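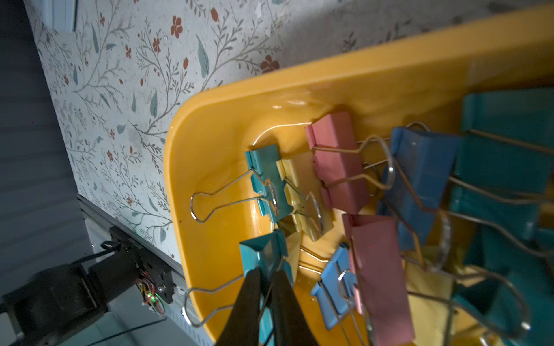
May 1, 2026

Paper conservation bench, notes on the Zerness paste.

Opened the second tub this morning. Same smell as the first, faintly sweet, no mold on the surface. The label still says "reversible in all conditions" and I still don't believe it. Anybody who writes "all conditions" on a tub of starch adhesive has not met a ledger that spent 30 winters in a barn.

What I did: took the offcuts from the Mendoza ledgers (the blank endpapers we had permission to sacrifice) and made up 53 test strips. Half got our own wheat starch paste, cooked yesterday and sieved twice, and the rest got Zerness straight from the tub. The odd one went to Zerness. Overlap of 6 mm on all of them, lined with the thin kozo, blotter both sides, felt, glass, weight. I clipped the control stack at the corners to stop it sliding and regretted it, the clips bite even through card. Flat weights next time.

Drying: the supplier sheet says 600 seconds to handling strength. I left a few alone for exactly that and lifted one by the short end. It slid. Tried again with a fresh strip and less paste and it held, sort of, until I flexed it. So either their paper is much more absorbent than ours or somebody timed it under a fan. Our own paste was no better at that point, to be fair, but we don't print a number on the jar.

Reversal test on the strips from last week's batch. Damp blotter, Gore layer, light weight. Wheat starch let go cleanly and the fibers lay down again afterward. Zerness let go too, which annoyed me a little, but it left a slight gloss along the joint that I can see in raking light and Şengül says she can't. She had her good glasses on, so I have written it down as disputed. Would like a third pair of eyes that doesn't know which strip is which.

Şengül Kocabaş's view, for the record: the gloss is leftover size from the ledger paper and would be there whatever we used. Possible. But then why not on the wheat starch strips, cut from the same sheet? She says the sheet isn't even. I say that is the kind of answer that fits any result. We left it there and she went back to the map.

The aging claim. The sheet quotes 865 hours in the oven with "no significant change." No temperature, no humidity, no idea what they count as significant. I wrote to Zekodix, who distribute it, and got back a PDF of the same sheet with a different logo. Asked again for the raw numbers. I'm not holding my breath.

pH strips on both pastes read close to neutral. I don't put much weight on that, those strips are old and I wouldn't hang a treatment on them. Need the meter back from calibration.

Also tried the Simby brush everyone has been praising. It's a decent brush. It sheds. Picked three hairs out of one joint with the fine tweezers and went back to the old one with the split handle.

Where this leaves the ledgers – wheat starch for the spine linings and anything that touches the writing. I would consider Zerness on the new boards, where I don't care if it ever comes off. Not ready to sign off on more than that, and I'd rather we didn't order the big tub in October just to get the discount.

To do:
Relabel the strips on the back in pencil, the front labels are lifting.
Blind look at the gloss, shuffled, raking light from the left.
Repeat the handling test with weighed paste, I was doing it by eye.
Ask Zekodix for the oven temperature, third time.
Cook less paste, threw out nearly half of it again.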